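5.3 Failure case: a finger that would not let go

Of all the runs in our study, the failures taught us the most, and this one is our favorite. It led us to a fault we had been living with since the first week of testing, and fixing it made the whole system calmer and safer to stand next to.

The task is simple to state. Two arms share one tabletop. The left arm must pick up a flat disc from a soft mat and move it to a cup, while the right arm waits nearby. We ran the task 100 times with the Orine controller and the Arkeder grasp planner. In 6 of those runs the left arm stopped partway through the pick and stayed there, motors on, with no error on the operator's screen. A quiet stop like that is a real hazard! A person who sees a still arm and a clean screen will reach in.

Figure 4 shows the left arm at the disc, the stage of the task at which all of the silent stops took place.

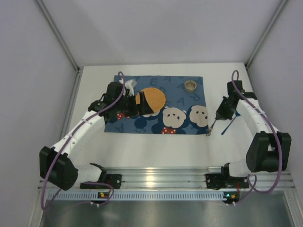

Figure 4. The two-arm cell with the left gripper at the orange disc. The right gripper is beside the mat.

Flat objects on cloth are a wonderful test for a gripper, and a hard one. The finger has to press down far enough to get hold of the edge, but the cloth gives way under it. In the stopped runs, the motor current climbed slowly as the finger pushed into the fabric. It never jumped the way it does against a hard surface, so the contact check did not fire. The planner kept asking for a deeper position, the joint limit kept refusing it, and the two went on disagreeing without telling anyone.

We had first blamed the cabling, and spent most of March swapping connectors. The logs told a better story. The refusal message was being sent every time, but the Arel message bridge treated it as routine and dropped it before it reached the screen.

We made two changes. The first is a timer: if the commanded and measured finger positions disagree for 2 seconds, the arm backs straight up and drops to low torque. The second sends every refused command to the operator in plain words. We then repeated the full set of runs. The finger still stalled on the cloth now and then, but each stall ended in a clean retreat and a clear message. We were delighted with how little code this took.

The slow rise in current may also be useful as a signal of soft contact. We return to this in Section 6.

Related items
Kopecký test cell: setup notes and parts list
Arkeder grasp planner: known issues
Soft contact and motor current: extended results

We use cookies to remember your reading settings. Accept | Manage choices

Contact the editors | Copyright the authors | Back to top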